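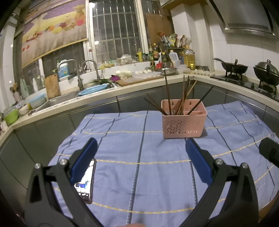

Who signs this checklist, the inspector or the person holding the gripper?
The person holding the gripper signs first, and the inspector signs after the comments have been read through together.

Lakismont kitchen - hand-held gripper work
Safety checklist with comments
Date: Apr 11, 2021
Inspector: Štěpánka Hudec
Operators: Érica Magalhães, Edivaldo Araújo
Task set: Wenon, table and utensil handling
Marks: OK / Fix / Watch

1. People and hours

1.1 Operator has had the hand and wrist briefing - OK
1.2 Operator knows who to call to stop a session - OK. It's Kátia Amaral on both shifts.
1.3 Break taken every 100 pickups - Watch
Comment: Érica loves this work and goes right past her break if the run is going well. I get it, it's fun to watch! But wrists don't care how well it's going. Edivaldo has offered to call the breaks for her and she'll do the same for him.
1.4 Cooking duties and gripper duties written separately on the rota - OK
Comment: Big improvement. Before, the gripper hours were squeezed in between prep and cleanup and people felt they were doing both badly. Now it's a real slot with a name next to it, and it pays the same as a prep slot. Two people have asked to be trained since the rota changed.

2. Gripper

2.1 Finger pads seated flat, no peeling - OK
2.2 Pivot screws snug - OK
2.3 Jaws open and close without sticking - OK
2.4 Handle wiped down between operators - Fix
Comment: The wipes are kept in the storeroom. Please bring a pack into the kitchen and leave it there.
2.5 Spare pads in the drawer - OK, 6 left

3. Table and surroundings

3.1 Cloth lies smooth where the gripper will travel - Watch
3.2 No cloth hanging where it can catch a foot or a sleeve - OK
3.3 Stove knobs off before a session starts - OK
3.4 Knives put away - OK
3.5 Floor dry from sink to table - OK
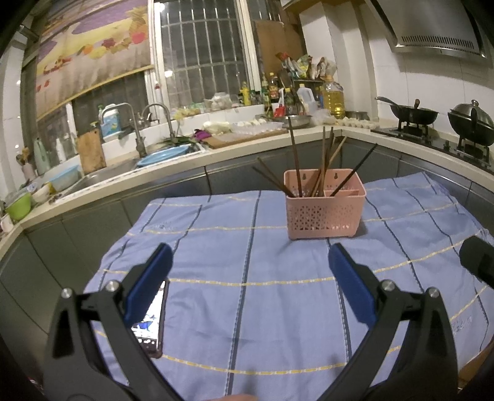 Item 3.1: pink chopstick basket on the table, wrinkles in the cloth, gripper open.

Comment on 3.1: Small wrinkles are fine. If you can pinch a fold between two fingers, smooth it out before you carry on. Edivaldo suggested clips at the table corners and I think that's a great idea - Ronaldo Conceição will order a set.

Comment on 3.3: Ask whoever cooked last. A quick "stove's off?" across the room is enough, and say the answer out loud.

4. Utensil handling

4.1 Only blunt utensils in the task set - OK
4.2 Basket stands steady without being held - OK
4.3 Operator keeps face back from upright utensils - Watch
4.4 Dropped utensils go to the wash, never back in the basket - OK 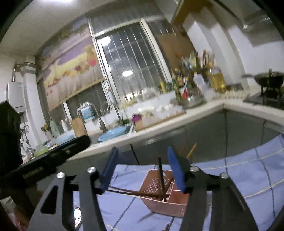

Kitchen staff know more about handling utensils than any instruction sheet we've been sent, and the best part of this inspection was hearing them talk about it. Érica has been sorting cutlery for six years and can tell you which way a stick will roll before it does. With the gripper she's had to slow that down and put it into words for the others, and she's become the person everyone asks. Her comment on 4.3 was about angle: a pair reaching nearly flat from the left pad into the basket, with another stick standing well up over the rim, is a moment to keep your head where it is. Don't lean in for a better look. Turn your wrist, or back out and come in again.

5. What staff asked for

- A stool that goes lower. Sales has one they don't use, and Kátia will ask for it.
- The task list the evening before, so cooks can plan the counter.
- A straight answer about jobs. Jusance has put in writing that no kitchen hours are cut during the Wenon work. The letter is pinned by the rota. I've asked for a date when it will be looked at again and will add it to this page.
- More say in which tasks come next. Edivaldo wants to try lids. So do I!

6. Follow-up

Wipes moved into kitchen - Kátia
Table clips - Ronaldo
Break calls between operators - Érica and Edivaldo, starting next session
Recheck of 1.3, 2.4, 3.1 and 4.3 - Štěpánka, before the end of April

Signed by operators: É. Magalhães, E. Araújo
Signed by inspector: Š. Hudec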